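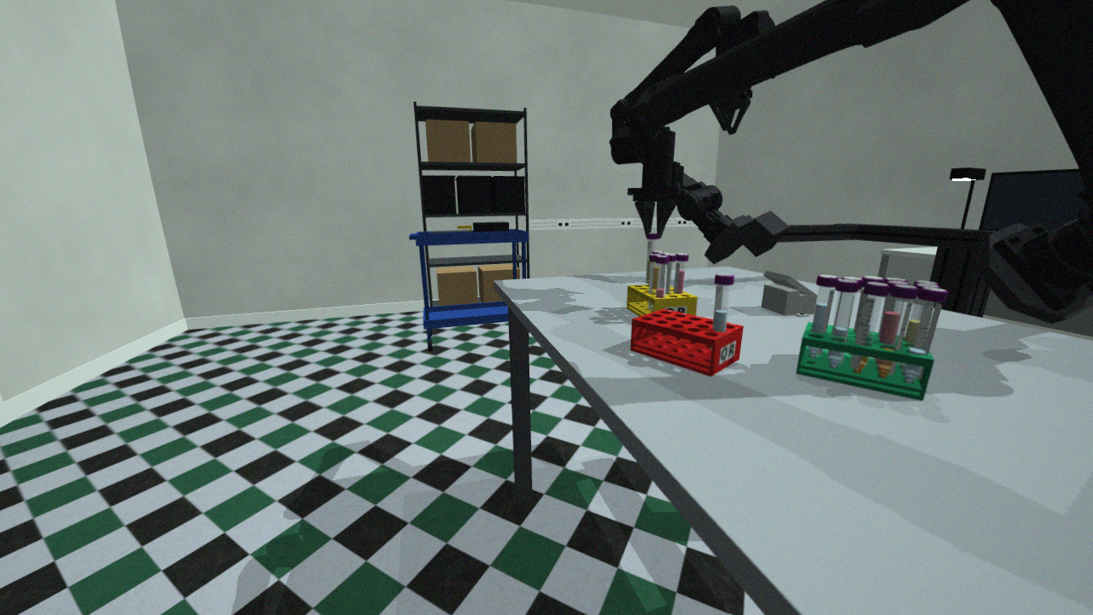

Tiempo de lectura: 2 min

COMUNICADO DE PRENSA

Skesel informa sobre un fallo de agarre en su célula de manipulación de tubos y suspende las entregas hasta noviembre

Etholm. La empresa Skesel comunica a sus clientes y a los medios que ha detectado un fallo en el programa de control de su célula de dos brazos, destinada a clasificar tubos de ensayo en gradillas de colores. El fallo ha causado la caída de tubos en el laboratorio de pruebas de Etholm. Ninguna persona ha resultado herida y todas las muestras afectadas eran líquidos de ensayo, sin material de pacientes.

El incidente se produjo a las 6:40 de la mañana, durante una serie de 1117 traslados sin supervisión directa. En el traslado 329, la pinza de uno de los brazos cerró los dedos por encima del tapón y no alrededor de él. El sistema interpretó el cierre como agarre correcto y continuó. Cuando el operador de turno pulsó la parada de emergencia, 17 tubos habían caído o estaban mal colocados en la gradilla de destino.

El análisis ha sido realizado por nuestro equipo junto con Kocsis, proveedor de las pinzas. La causa es una diferencia de altura entre tubos vecinos: si un tubo no está bien asentado en su orificio, el tapón queda más alto que los otros, y el programa calculaba una sola altura para toda la gradilla. El mismo error se ha podido repetir en simulación, con las gradillas roja, amarilla y verde sobre la mesa y los dos brazos en posición de trabajo.

«Hemos confiado demasiado en la señal de cierre de la pinza. Esta señal dice que los dedos se han movido, pero no dice que el tubo está entre ellos», declara Sándor Takács, responsable de seguridad de Skesel. «Pedimos disculpas a los laboratorios que esperaban su equipo este otoño».

Skesel ha adoptado las siguientes medidas:

Las entregas quedan suspendidas hasta el mes de noviembre.

Los 71 equipos ya instalados deben funcionar solamente con un operador presente, hasta que reciban la nueva versión del programa.

La nueva versión mide la altura de cada tapón antes del descenso y comprueba el peso después del agarre. Si uno de los dos valores no es válido, ambos brazos se detienen.

La firma independiente Dolteck revisará los resultados de las pruebas. Su informe se enviará a todos los clientes.

Los clientes que hayan observado tubos caídos o gradillas incompletas están invitados a comunicarlo a su técnico de referencia, también si el caso les parece de poca importancia. Rogamos conservar el registro de la célula y no reiniciarla antes de copiar los datos.

Contacto para la prensa: Skesel, oficina de comunicación, Etholm.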